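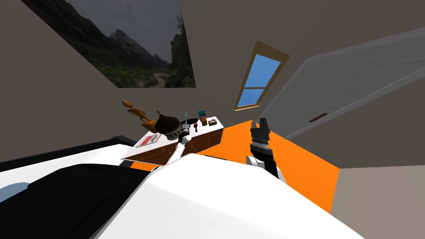
1/ Notes on the Sovora reading list, April 8, 2022. Subject: how liberal religious groups define membership without a creed.

2/ The Ikham congregation dropped its statement of belief and kept a covenant of 95 words. It covers conduct only. God is not mentioned, for or against.

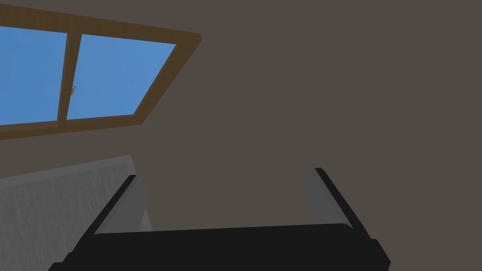 Attendance did not change. Disputes did: 7 in the creed period, 2 since, both over the use of the hall.

3/ Seixas treats this as secularization. I think the term is too broad. The prayers stayed, and so did the burial rite.

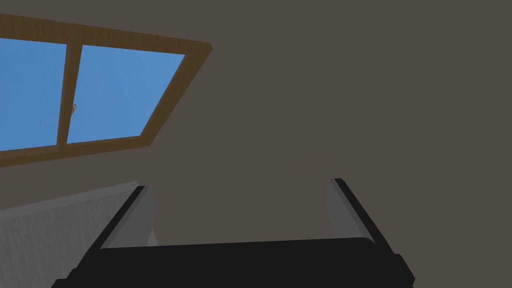
Window, brown wooden frame.

4/ Jurnen is the harder case. It has 710 members on the roll, humanists and theists, and no agreed text at all. The bylaws define a member as a person who signs the book.

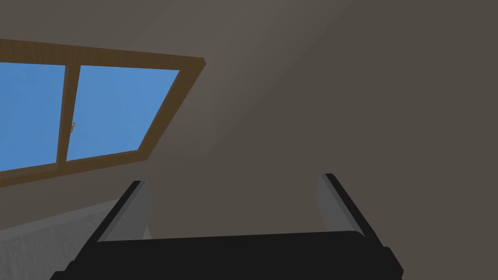

Gripper and slanted window.

5/ Next: whether signing counts as a religious act.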